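Household Sorting at the Cotlow Address: Notes on the Small Items

Last updated: June 30, 2023

The author has maintained this blog as a record of one household's efforts to reduce its belongings. Earlier entries addressed clothing, books, and the contents of the hall closet. The present entry concerns small items, meaning those things that fit in one hand and tend to collect in drawers. The opening inventory, completed in June, listed 237 of them.

The method follows the Mullimow system, which the author adopted after reading the Vachon pamphlet on kitchen storage. Items are placed in a shallow tray in groups, and each group must be cleared before another is brought to the table. A limit of 7 items per group was observed throughout.

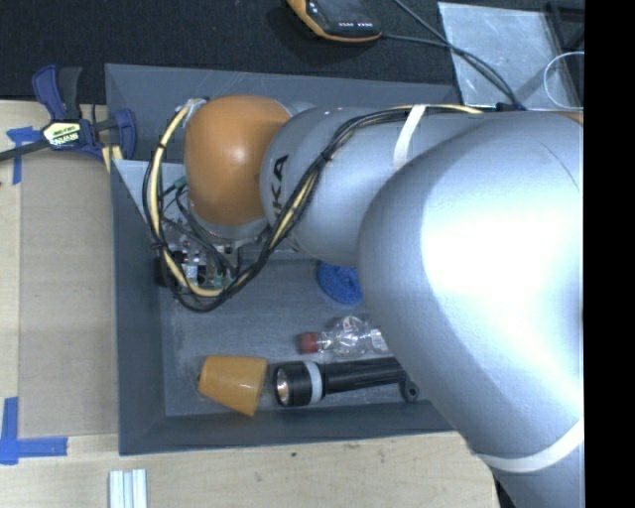 Flashlights were the most difficult category to settle. The household had acquired them over many years, and several no longer had a clear place of storage. It was decided that one would be kept on each floor and the remainder given away. The black flashlight with the white band around its barrel was assigned to the upper floor, where its lanyard ring will allow it to hang from a hook inside the linen closet. Plastic bottles were handled under a simpler rule. Any bottle without a stated use was to be recycled, and the clear one with the red cap was placed in this class.

Cups required further consideration. The author's position is that a single cup without matching pieces should be retained only if it serves a regular purpose, such as measuring birdseed or holding pencils. The orange cup has been retained for pencils on a trial basis.

Light bulbs are to be kept in the Droner cabinet, on the second shelf, and sorted by base. Loose bulbs are no longer permitted in kitchen drawers.
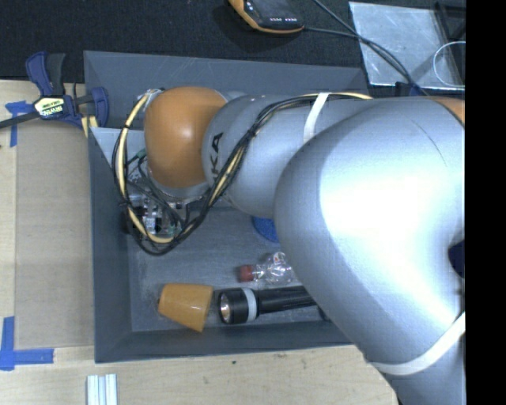 Flashlight, orange cup, and small clear bulb in the sorting tray.

At the close of the month, 80 items had been given away or recycled. Batteries, string, and picture hooks have not yet been reviewed. The paint brushes have been moved to the basement shelf and will be addressed in a separate entry, together with the jars.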